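Hesero 1107 – Sellador impregnante para mármol y piedra caliza

Referencia: 1107
Fabricante: Hesero
Formato: garrafa de 2 litros
Distribución: Trodton

Descripción
Impregnante incoloro en base acuosa para encimeras, repisas y lavabos de mármol, caliza y travertino. Penetra en el poro sin formar película. No altera el brillo de las superficies pulidas y oscurece ligeramente los acabados apomazados. En mármoles oscuros se exige prueba previa en una zona poco visible.

Datos técnicos
Aspecto: líquido lechoso, incoloro tras el secado
Temperatura de aplicación: de 10 a 25 °C
Tiempo de contacto: seis minutos
Número de manos: 2
Limpieza de útiles: agua
Almacenamiento: envase cerrado, protegido de heladas

Preparación del soporte
La piedra debe estar limpia, seca y exenta de ceras. Los restos de selladores anteriores se eliminan con el decapante Pulico. Aclarar con agua abundante y dejar secar 24 horas. Las manchas de ácido (vinagre, cítricos, descalcificador) son ataques al carbonato y no desaparecen con el sellado; requieren repulido previo.

Aplicación
Extender con paño de microfibra o brocha plana, en cantidad suficiente para mantener la superficie húmeda durante el tiempo de contacto. Retirar todo el sobrante antes de que seque. Aplicar la segunda mano a las dos horas. Los cantos y el perímetro del fregadero absorben más producto y conviene tratarlos primero.

Limitaciones
El producto retrasa la absorción de aceite, café y vino. No protege frente a ácidos ni frente a la abrasión. No apto para cuarzo aglomerado, porcelánico ni superficies barnizadas.

Mantenimiento
Limpiar con jabón neutro diluido. Comprobar la repelencia con unas gotas de agua cada seis meses y renovar el tratamiento cuando la piedra se oscurezca bajo la gota.

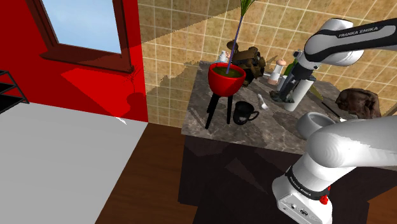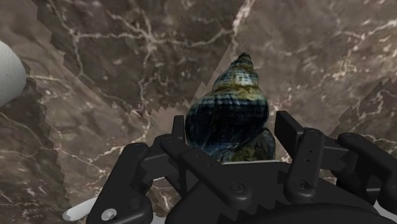

Productos relacionados
Decapante Pulico, 1 litro
Pasta de pulido Güneş para mármol oscuro
Paños de microfibra, paquete de 6

Suministro
Venta por unidades o en palé. Los pedidos de palé completo se sirven desde el almacén de Trodton. La ficha de seguridad se entrega con cada pedido. Los envases abiertos no admiten devolución.

Revisión de la ficha: 12/2/19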